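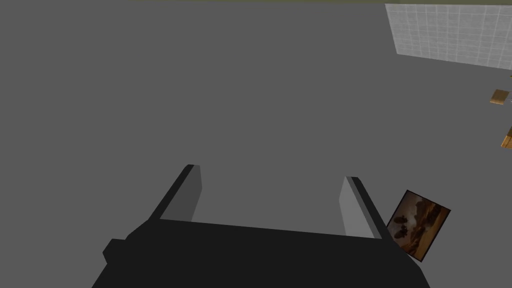 Koltora brings back the printed bus timetable, having failed to replace it

For immediate release, February

Koltora, the company that runs the buses in and around Netberg and along the Gondal valley, is to publish a printed timetable again. The new book will be on board every bus, free of charge, from the start of the spring service. It lists all 259 stops on the network, including the one at Gondal Upper Mill that passengers have long suspected us of making up.

The last printed edition was withdrawn on the grounds that everybody would soon be looking things up on their phones. Many passengers do exactly that and are perfectly happy. The rest have been standing at bus stops in a valley with very patchy signal, watching a small circle go round. Koltora would like to thank them for their patience, and for their letters, which were less patient.

"We were told print was finished, and we told other people the same thing with great confidence," said a spokesperson for Koltora. "Then we noticed that the most photographed object in our Netberg ticket office was an out-of-date timetable taped to the inside of the window. People were coming in specially to look at it. Two of the routes on it no longer exist and they still preferred it."

What is in the book

The book runs to 145 pages and fits in a coat pocket, provided the coat is a sensible one. Each route has its own spread, with outward journeys on the left and return journeys on the right, so that a passenger who has gone to Grusus for the afternoon can find out how to leave it without turning the page. Times are given in the 24-hour clock. An earlier draft used the 12-hour clock with tiny letters for morning and evening, and a test reader spent a long while planning a day out that began at ten to seven at night.

There is a fold-out map at the back. It shows the roads more or less where they are, which will be a change for anyone used to the old diagram, where the whole of the Gondal valley was drawn as a straight line and the river was left out for tidiness. The river is back. So are the hills, shown in pale shading, to help visitors understand why the bus that looks as if it ought to take ten minutes does not.

Footnotes have been cut down sharply. The previous edition used a system of letters, stars, daggers and a small drawing of a bell, and the page explaining them was itself subject to a footnote. The new book has two symbols. A circle means the bus runs only in school term. A square means the driver will stop if you wave, and will not stop if you merely look hopeful.

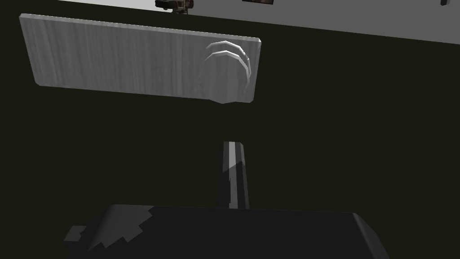 The type is larger as well. This came up more than any other request, usually from passengers who added that their eyesight was perfectly good and they were asking for a friend. The designers tried several sizes on the early bus from Grusus, which leaves at 6.40 in the morning with its inside lights on a setting best described as romantic. The size that could be read there without leaning on a neighbour is the size now used throughout.

The paper is uncoated, so that it can be written on. Koltora is aware that regular passengers used to correct the old timetables in biro, and that their corrections were often better than the originals. A few blank lines have been left under each route for this purpose. We would be glad to see what people put there, within reason.

Why now

The decision follows a long spell of listening to passengers, some of it planned. Comment cards were left on the buses over the winter and came back in good numbers, along with a shopping list, a knitting pattern and a firm review of the café at Grusus harbour, which we have passed on.

A clear pattern came out of the cards that were about buses. People who travel the same route every day know their times by heart and need nothing from us except punctuality. People who travel now and then want to see the whole day laid out at once: the first bus, the last bus, and the long hole after lunch when there isn't one. A journey planner is good at answering the question it is asked. It is less good at telling you that if you got up slightly earlier your whole day would go better, whereas a page of times does this silently and without sending you a notification.

There was also the matter of visitors. Walkers coming down off the Gondal ridge tend to arrive at a stop tired, damp and low on battery. Drivers have been kindly writing times on the backs of tickets for them, and one of these tickets was recently handed in at the Netberg office as evidence in a complaint. The handwriting could not be read by anyone in the building, including the driver who had done it.

"We have nothing against the app," the spokesperson said. "We paid for the app. It's a good app. We would simply like people to be able to get home when it isn't working."

Putting times back at the stops

Alongside the book, Koltora will put printed times back up at the stops themselves, beginning in Netberg and working outwards up the valley. Almost all the stops still have their old display cases. The cases are in mixed condition. Some need new hinges, a number have been painted shut, and the one outside the swimming baths has for several years held a notice about a lost tortoise, since found.

Each panel will show only the buses that call at that stop, with the times that they call there. This sounds obvious. The old panels gave the time at the nearest main stop and left the passenger to work out the difference, a tradition that produced some good mental arithmetic and a lot of running.

The panels will be changed twice a year, when the service changes. If times have to be altered in between, a dated sticker will go over the old ones. We considered a digital display with live information and a small solar panel, and a trial one was put up at Grusus harbour. The gulls took against it.

How to get a copy

Books will be kept in a rack behind the driver's cab on every bus, and at the ticket office in Netberg, the harbour kiosk in Grusus and libraries throughout the valley. Please take one. Please do not take a bundle, unless you run a guest house, in which case ask the ticket office and a bundle will be found for you with pleasure.

A large-print edition will be available from the ticket office or by post. The timetable will also be on the website as a file that can be printed at home, for those who enjoy a project.

Koltora's app and website will carry on as before. Nothing is being switched off, and there will be no campaign to persuade anyone to change their habits, as the last one did not go well.

Questions we have already been asked

Most of these came from passengers and a few from our own drivers, who had heard about the book on the bus.

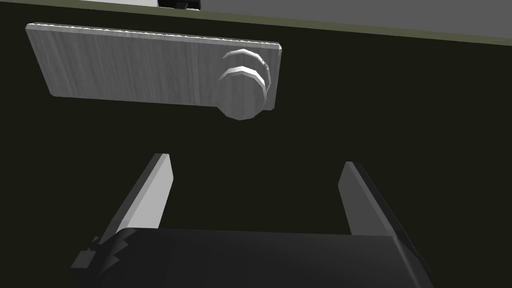 Will the printed times match the ones in the app?

They will on the day the book comes out, as both are made from the same list. After that the app may be changed at short notice for roadworks or floods, so if the two disagree and you have signal, go with the app. If you have no signal, go with the book and stand somewhere the driver can see you.

Are any bus times changing?

A handful are. The last bus from Netberg to Grusus moves from 22.05 to 22.20, so that people can see the end of a film for once. The mid-morning bus up to Gondal Upper Mill will leave slightly later to meet the one coming in from the harbour, instead of passing it on the bridge as it does at present, with both drivers waving.

Can I still ask the driver?

Of course. The drivers have asked us to mention that they know the buses and are happy to help with those, and that they do not know when the chemist shuts.

What happens to the old timetable in the ticket office window?

It is staying where it is. We did try to take it down and there was some feeling about it. A sign has been put up next to it explaining that it is wrong.

Notes for editors

Koltora runs local bus services in Netberg, Grusus and the Gondal valley. The new timetable book takes effect with the start of the spring service and replaces all earlier editions, including any kept in glove boxes and kitchen drawers.

Review copies are available from the Koltora press desk, which is also the lost property desk and is open until 16.30. Callers should say which of the two they want. Umbrellas cannot be described in detail over the telephone.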